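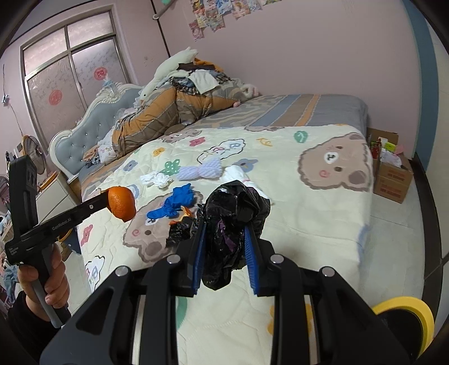
Good practice for hand-held gripper recording at home: your questions answered

Last updated September 19, 2026

We've gathered up the things people ask most often before they start recording household tasks for the Ralline project. Please do read it through once with a cup of tea, even if you've recorded for us before, as a few of the rules have changed since the spring.

Do I need to tidy the room first?

No, please don't! We want ordinary rooms with ordinary things in them, and a bed with a patterned quilt and a bit of a heap at one end is just as welcome as a bare worktop. What we do ask is that you clear away anything private: letters, bank cards, medicines with a name on the label, and family photographs. Posters and decorations can stay up.

Which objects am I allowed to use?

Anything light and soft, or firm and blunt, that you'd happily hand to a child of 6. Fruit, tissues, gloves, soft toys and bags are all fine. The upper limit is 600 grams per object. Knives, glass, lit candles and anything with a live cable are out, and so are pets – we've had to say this more than once.

Are plastic bags really all right? They seem to go wrong a lot.

They are, and we're very glad of them. Thin bags crumple differently every time, so a bag that slips is still a useful take. Please leave the slip in and carry on from wherever the bag has landed, and don't start again unless it has gone on the floor. Keep bags well away from babies and small children, and put them out of reach during your breaks.

Should I use both grippers in every take?

Only if the task card says so. When you do have one in each hand, try to move at the speed you'd normally tidy up, and let one finish closing before you open the other. Crossing your wrists is allowed but it does get tiring, and most people find it easier to turn their whole body a little.

What about food?

Whole fruit with the skin on is best. Peeled fruit makes the finger pads sticky, and sticky pads will spoil the takes that follow. Wipe the pads with a damp cloth after any food task and let them dry fully. Food that has been handled for recording shouldn't be eaten afterwards, I'm afraid.

How long can I go on for?

No single take should run past 300 seconds, and after every sixth take we'd like you to put the grippers down and have a proper rest. If your thumb or wrist aches, stop for the day. You won't lose your place.

Other people live here. Do they need to sign anything?

Every adult in the household signs the Ketwood consent form before the first session, whether or not they plan to be in the room. If somebody wanders in and would rather not be recorded, mark the take as withdrawn and it will be deleted on our side.

Where do I send the forms?

Through the Vistano portal, under Household Documents. Paper copies can go to the Wróbel office until the end of October, and after that we'll only be able to take them online.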